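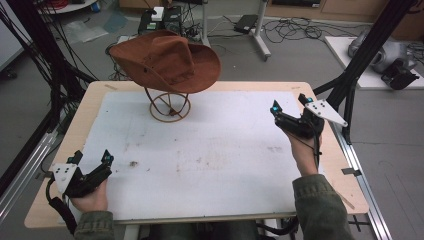 Learning the mandolin at an age when my knees crack

Nov 8, 2019

So I did it. I finally signed up for the slow jam at the Drilstead Grange, the one I'd been driving past for years with the window down, and I'm so happy I could burst.

A bit of background. I bought a used mandolin in March from the music counter at Pillai Hardware (yes, they sell strings next to the hinges) and taught myself four chords from a library book. G, C, D and a very buzzy A minor. My plan was to get good in private and then turn up and amaze everyone. You can guess how that went! By the end of summer I could play four chords in my kitchen, in my own time, with long pauses, and I couldn't play them anywhere else.

A slow jam fixes exactly that. Everybody sits in a ring, somebody calls a tune and a key, and then you all go around and around it at a walking pace until your hands catch on. We did "Angeline the Baker" for what felt like half the evening and I could have kept going. The fiddles carry the melody, the guitars keep the floor under you, and if you lose your place you just stop, listen, and climb back on when the G comes by again.

What surprised me most was the chop. I'd read about it — that short dry chord the mandolin plays on the off beat — and I'd practiced it alone, where it sounds like somebody swatting a fly. Inside a group it's a drum. You feel the whole ring lean on it. I got it right for maybe two times through the tune, then got so excited I sped up and had to be slowed down by a very patient bass player.

A few things I'm going to do before the next one. New strings, lighter ones, as my fingertips are a mess. A proper strap, the Lenetti kind with the wide leather pad, so the neck stops diving toward my lap. And a tuner that clips on, because tuning eight strings by ear in a room full of banjos is a job for braver people than me.

I'm also making a list of tunes to know by heart. There are nine on it so far, and the jam's song sheet has 39, so I've got a winter's work ahead. "Soldier's Joy" is at the top. I can play the A part at the speed of cold honey and the B part hardly at all, but the B part is the pretty one, so that's what I'm working on tonight.

If you're anywhere near Gendine or Drilstead and you've got some instrument under the bed, please come! It costs two dollars at the door, there's coffee, and the chairs are terrible, so bring a cushion. Guitars outnumber everything else by a mile. We could really use another mandolin, and I'd love someone to sit next to who also has to look at their left hand.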